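Call for participants: people who don't believe glassware claims

Kanatix is looking for 13 people to spend an afternoon with plain clear mugs and tell us what is wrong with them. Start time is 1:30 p.m., finish by 5. The month is March, and the exact date goes out with the confirmation.

Some background. Brastgate, who sell the mugs, say the handle "fits every hand." I doubt it. I have read the last report, which was paid for by the seller, and every person in it was pleased with everything. We would like a second opinion from people with less to gain.

You will fill, lift, pour, set down and wipe a mug on a cloth-covered table, then answer questions on paper. Expect to do this many times. If that sounds dull, it is fairly dull.

Clear things on green cloth, from the same table: 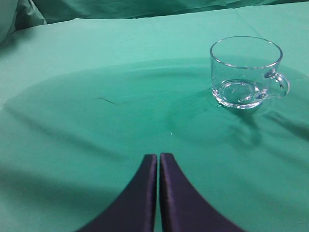
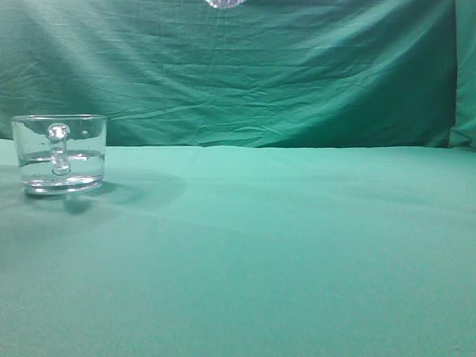
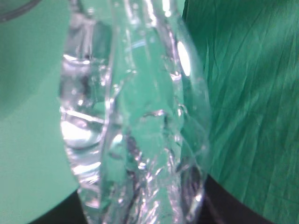

You should be over 18, able to stand for an hour with breaks, and willing to put a complaint in writing. "It was fine" is an acceptable answer if you can say what you compared it to. Left-handed people are badly needed, as are people with large hands or stiff fingers. Please don't apply if you work for Brastgate or for Sombatkul, who make the glass.

Pay is $200 for the afternoon, by check, within 6 working days. There is no bonus for liking the mug and no free mug. We pay parking at the Bollitz Building but not gas. Any breakage is on us.

We can't promise the results will change anything. The seller gets a copy and may well put it in a drawer. You get a copy too, including the parts that don't flatter anyone.

To apply, write to Jomar Manalastas at the Kanatix front desk. Tell him which hand you pour with and describe one cup you own and dislike. No résumés. We had about 600 replies to the last call and most were résumés.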